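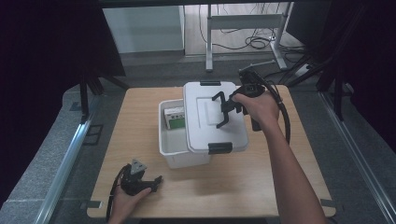
A white storage box with its lid lifted, a small package inside, and a hand-held gripper on either side of the job.

The Long Way to Open a Box

If you ever visit the Grorden lab, and I hope you get the chance, you will probably be handed a pair of grippers before you are offered a coffee. They are lighter than they look and a little awkward at first, and within a few minutes you will have developed a strong respect for anything that can open a storage box without fingertips.

The team here wants robots to learn household chores from people, and for years the usual way to do that was to steer a real robot by remote control. It works, but it is slow and tiring, and it ties up an expensive machine for the whole day. In the Grorden method the robot stays out of it. A person holds a gripper in each hand and simply does the chore, and the movements of both hands are recorded together, so that a pair of robot arms can try them later.

The box is the chore I kept coming back to. You open the latch, you tip the lid away, you deal with whatever is inside, and you close it all up again. My grandmother could do it while talking on the phone. For a robot it is a miserable job, as one hand has to steady things while the other lifts, and the lid never swings quite the same way twice.

For the study they call Lomham, the group collected 1771 demonstrations over one long winter, starting in January, with people of different heights and very different amounts of patience. The learning program, Galesero, was then trained twice: once on all of them, and once on a set of only 200 that had been picked for variety, with boxes turned at odd angles and packages left in different spots.

I had expected the big set to win easily. Each version was given 50 tries on a robot, with the box moved every time. The full set opened and closed it properly in 41 of them and the small set in 38 – a gap the researchers consider too narrow to make much of. When they used 200 demonstrations taken at random, the number fell to 22.

What seems to matter is the recoveries. Some of the most useful recordings are ones a tidy-minded person would have thrown out, where a finger slips off the lid and the hand goes back for another go. At the Sasaki workshop, where the grippers are built, people now ask newcomers not to practice too much before they start recording.

There are limits, of course. Clear plastic lids still cause trouble, and so do stiff latches, since a gripper in a human hand has a human arm behind it and the robot's wrist is weaker. The next round, planned for the fall, will add a sensor for how hard each finger is squeezing.

I tried the box myself before I left. It took me 30 seconds, and I dropped the lid once. They kept the recording.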